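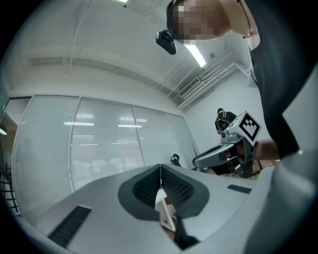 Afroza Matubbar wrote:
I'd keep the white one, personally. Thin legs look flimsy but a light table frame is so much easier to drag away from the wall when you want to sweep, and you can always put felt under the feet.

murow_8 wrote:
Oh, I have to disagree with you there, Afroza, and I say it with love! I had a thin-legged table for years and every time somebody leaned on it to write, my coffee went for a walk. Have you tightened the bolts under the top? Mine needed it every December, when the heating came on.

prundis21 wrote:
Thanks both, this is such a help. I did tighten them on Sunday (all but one, which is stripped and just spins) and it's better, though my sister still says get rid of it. She wants the 164 cm one from Starero, and I'm not sure it would even go up our stairs.

Afroza Matubbar wrote:
A stripped bolt is a two-dollar fix, please don't buy a whole table over that! Take it to the hardware store so they can match the thread.

murow_8 wrote:
Okay, I'll give you the bolt. But if it still rocks after that, look for a crossbar before you spend anything on felt.

prundis21 wrote:
Going to the store tomorrow after work, and I'll measure the stairs too, just so I can tell her I did.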